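### 4.2 The open day at Skidton

The bedroom task drew the biggest crowd of the day, which surprised us. We had expected people to gather at the kitchen counter, where Sunness was stacking bowls at a good pace, but by half past ten the corridor outside the bedroom was full and Ileana Toma had to start letting people in by small groups. Over the day 761 visitors signed in at the front desk. We can't say how many of them saw a garment being folded, as the sign-in sheet did not ask, but the queue was still there when we switched off.

We kept the set-up close to the one in Section 3. The bed had its fitted sheet on and nothing was ironed, neither the sheet nor the clothes. Garments were put down one at a time by a member of the team or, after the first hour, by whoever in the group wanted a go. This last part was Mahsa Jafarzadeh's idea and it changed the feel of the room completely. People threw shirts, rolled them up, laid them with the sleeves tucked under, and then stood back with real delight to see what the robot would make of it! A boy of about nine put a jumper down inside out and asked whether it would notice. (It did not, and folded it very neatly.)

In all, 235 garments were attempted during visiting hours. Each attempt was stopped after 70 seconds if no fold had been made, a shorter limit than in our own trials, so the results in Table 5 should not be set directly beside those in Table 3. We had 700 earlier attempts from the lab to draw on when choosing the limit, and in most of those a fold that was going to come had started well before that point.

The hard cases were instructive. Dark clothes on the beige sheet gave us little trouble. Collars and necklines were another matter, especially where the opening had parted and the sheet showed through between the two sides. The planner, Erik, looks for one unbroken outline, and a wedge of sheet inside the neck can be read as the outer edge of the cloth. The blue top in Figure 6 has just such a V-shaped gap, with the fabric on one side rising into a rounded hump, and the sheet has long creases of its own running close by. A visitor who works in a hotel laundry told us she would always find the shoulders first and leave the neck alone, and we have since tried this as a starting rule. It is a lovely, simple idea and we wish we had asked someone like her a year ago.

Lighting was kept soft and came from overhead, as in the lab. The Cârstea arm stayed in its rest position while each garment was being laid out, and moved only after Ileana had called the room clear.

**Figure 6.**

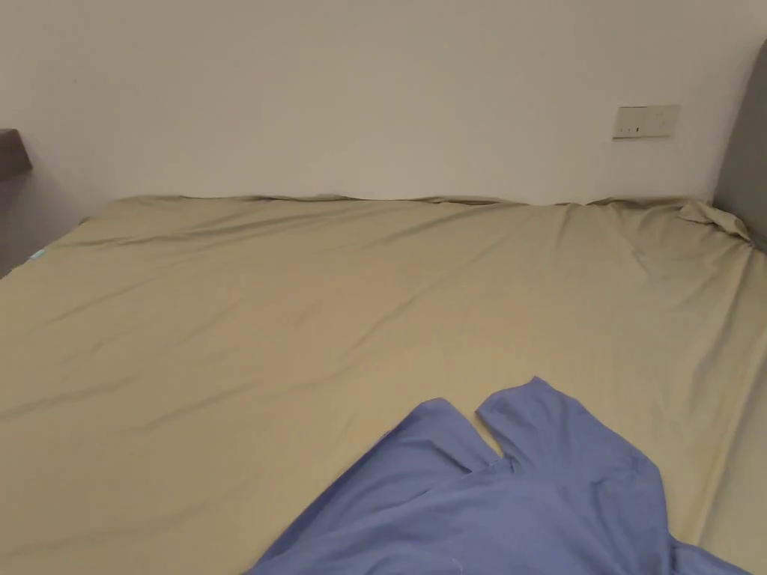

Visitors picked up this routine quickly, and by the afternoon the groups were calling "clear" along with her.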